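Posero P-30 Soft Finger Gripper
Sold by Winetitz Automation Supplies
Order code: 2383
Price: £1315 excluding VAT
Stock: two weeks from order

Max stroke: 100 mm
Mount: standard flange, adaptor ring included
Fingers: moulded, replaceable in pairs
Controller: not included, see Clotanex C1 below

Our notes

The maker's leaflet says the P-30 "handles any flexible packaging". We don't put that sort of line on our pages until we have had the thing on our own bench, and having had it there we still won't. What we will say is that it is a decent gripper for boxes, tubs and stiff card, and that the fingers can be swapped in a minute with one hex key.

Thin, flat goods are another matter. The leaflet shows a padded envelope, which has a nice thick edge to get hold of. Customers who ring us want to move document wallets and zip pouches, so that is what we use for flat work. A clear pouch on a smooth table gives the fingers very little to close on, and the plastic throws glare back at any camera looking down at it.

Clear zip pouch with a white insert, on the bench: 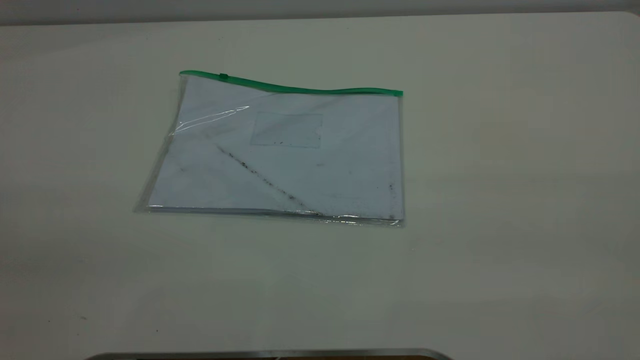
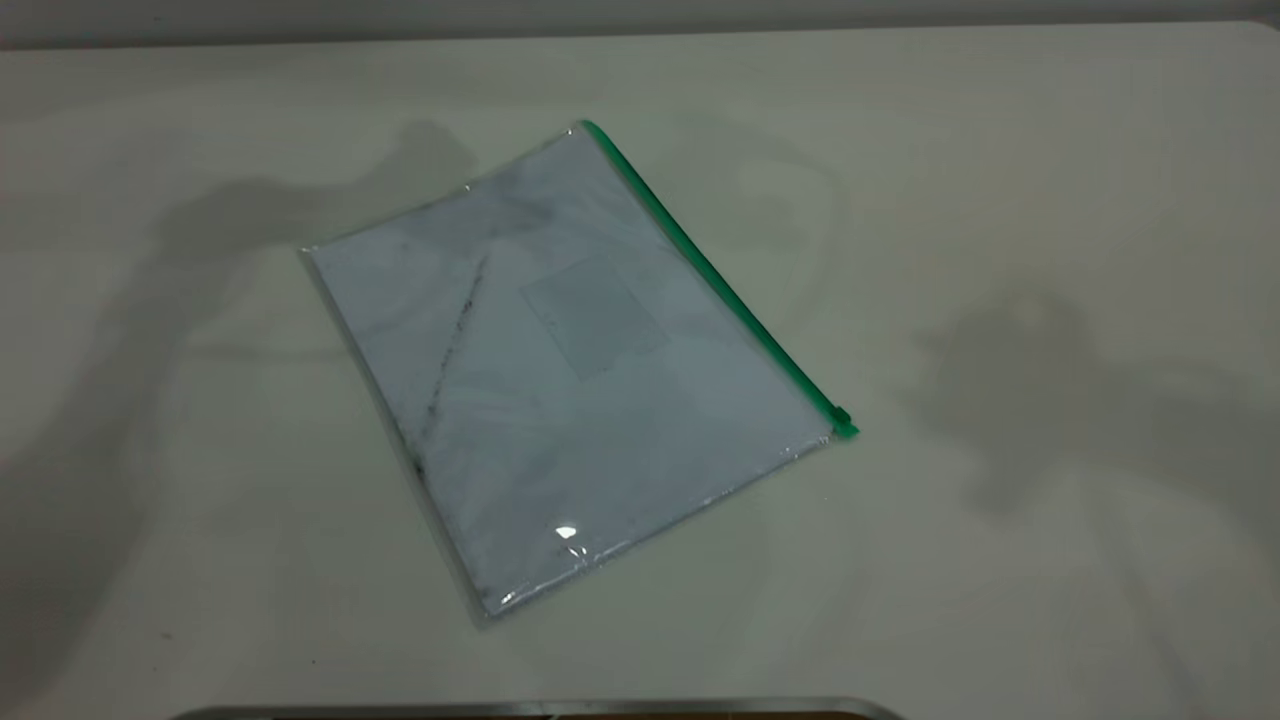 If your parts are like this, ask us for a loan unit before you order. We would also get a price for the Munteanu suction head, which costs less and may well suit you better, though it needs an air supply and the cups wear.

The Clotanex C1 controller works with the P-30 and is sold separately. Its "adaptive force" setting is a slider with three positions. We could not tell the middle one from the top one.

Returns accepted within 30 days if the fingers are unmarked. Page last changed October 2, 2018.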